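Havemeck Papers in Household Practice
Home | Current issue | Archive | For authors | Search
Filed under: Textiles and Laundry, Research Articles

4. What a crease can and cannot tell us

4.1 The claim under review

Household manuals have long said that a cloth "remembers" how it was put away. The stronger form of this claim, which the Stornix handbook repeats without a source, is that the owner's folding habit can be read from the creases of any light kitchen textile once it is spread out again. We doubt it. The idea has been passed from one guide to the next with very little testing, and the few tests we could find used heavy table linen, pressed with an iron and stored under weight. Most people's kitchen cloths are not kept like that.

Our own material is modest. We had 200 folding records from the Azar household diaries, and 11 of the diary keepers agreed to a longer interview in October. Nafula Mussa read the records first and sorted them by the fold each keeper said she or he used: in half, in thirds, rolled, or "whatever fits the drawer." The last group was larger than any of us would have liked.

4.2 Reading a light cloth laid flat

A thin checked cloth is a fair place to start. The printed or woven grid gives the eye something to follow, and a fold line shows up where the squares stop meeting neatly. Figure 3 is typical of what a reader has to work with.
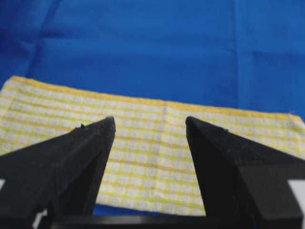 Figure 3. Yellow-and-white checked cloth on blue fabric. A fold line runs down near the middle of the cloth, and the grid shifts slightly on either side of it.

The line near the middle supports a fold in half at some point. It supports little else. It does not say whether that was the last fold or an early one, whether a second fold crossed it, or whether the cloth was in a drawer for a night or a year. A reader trained on the Stornix handbook would call this "a halver's cloth" and move on. When we put the same kind of evidence to our diary keepers, several who described themselves as rollers had cloths with a clear line down the center. One said it came from hanging the cloth over the oven rail. A rail and a fold leave much the same mark on thin fabric, and we know of no published method that separates them.

The fabric underneath deserves a word too. The blue has soft fold lines of its own, including a faint vertical one on the right that comes down toward the back of the cloth. Where two creased fabrics lie one on top of the other, it is easy to give the upper one credit for a ridge that belongs to the lower. Judell's scoring sheet makes no allowance for this. It asks the reader to mark every visible line on the cloth, gives each line the same weight, and treats the surface as if it were glass. We found the sheet quick to use and hard to trust.

There is also the matter of the edges. Much of the older writing judges the care taken over a fold by how well the corners meet. That can only be checked while the cloth is still folded. Once it is open, a slanting edge may mean that it was put down at an angle and nothing more. We gave no score for edges in this part of the work, and we would ask readers to be wary of any study that does.

4.3 What handling does to the evidence

Our second worry is simpler. A cloth has to be picked up to be used, or folded again, and picking it up changes how it looks. A pinch near one end gathers the fabric, and the gathers compete with whatever lines were there before. With a pattern this regular the effect is easy to see: checks that read as squares when flat can read as stripes once the cloth is bunched, and the yellow looks deeper where the fabric is pressed together, as it does through the center of the cloth in the view that closes this section. The cloth narrows a little in the middle and flares out again to the right. Anyone asked to find the old fold line in it would be guessing - and our readers, when given bunched cloths, did guess, with great confidence and poor agreement.

We do not claim that creases are useless. A sharp line on a pressed tablecloth probably means what the manuals say it means. Our objection is to carrying that finding over to thin, everyday cloths that are grabbed, hung, dropped and folded again by whoever is nearest.
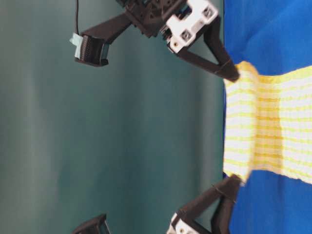 5. Limits of the diary records

The diaries were kept by people who had agreed to write about laundry, and they may fold more carefully than their neighbors. Entries were short. Rolled cloths are likely undercounted, as the printed form had no box for them until the second batch.

Contact the editors | Copyright Havemeck | Back to top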